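4.2 Setting the label stock on the Kotian desktop label printer

The Kotian accepts rolls from 18 to 94 mm wide. Rolls supplied by Otbridge have the gap sensor mark on the back; other rolls may need manual calibration (see 4.4).

1. Turn the power switch off and wait until the status light goes out.
2. Press both side latches and raise the cover.
3. Slide the roll guides apart and drop the roll onto the spindle, print side up.
4. Close the guides until they touch the roll — do not force them.
5. Feed 4 labels past the tear bar and close the cover.

CAUTION: The print head stays hot after use. Do not touch it when changing rolls.

Spare cores, spindle caps and cut labels should be kept out of the paper path. Any divided box with a lid is suitable.

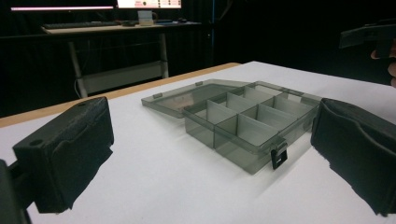 Figure 4-3. Compartment box with hinged lid, open.

6. Turn the power on and hold FEED until the status light blinks twice.
7. Print the test label from the Zeven driver, Tools tab. The border must be complete on all sides.

NOTE: If the left border is missing, the guides are not seated. Repeat from step 3.

NOTE: Store unused rolls flat, at 22 °C or below, in the original bag.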